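Preparing the Home Before Extended Travel
Household Guidance for Members, Setent Travel Club

Members who expect to be away for more than a few days are encouraged to complete the following tasks before departure. Most can be finished the evening before.

Kitchen. Discard milk, cut fruit and opened leftovers. Empty the trash and rinse the can. Run the dishwasher, then leave its door slightly open so that the interior can air out. Pour a cup of water down any drain that is seldom used.

Water and heat. Close the supply valves to the washing machine. In January, thermostats should remain on and cabinet doors beneath sinks on outside walls should be left open. Members with older boilers should ask their service company for advice.

Laundry and floors. Wash and fully dry all towels before storing them. Vacuum carpets slowly, in 2 directions, and lift small rugs to clean the area underneath.

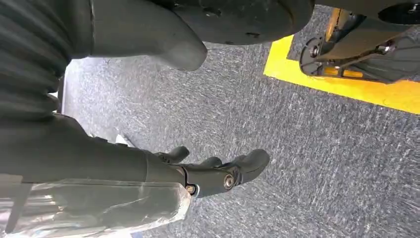 Electrical items. Unplug the toaster, coffee maker and computer equipment. A lamp on a timer may be left in a front room. Refrigerators that will stay in use should be closed firmly and checked once more 24 hours before departure.

Mail and keys. Request a mail hold in advance. Leave one key with a trusted neighbor, together with a written itinerary and a telephone number.

Upon return, run each faucet for several minutes and inspect the refrigerator before restocking it.

Questions may be directed to Shabnam Swati, Member Services, Grirkholm office.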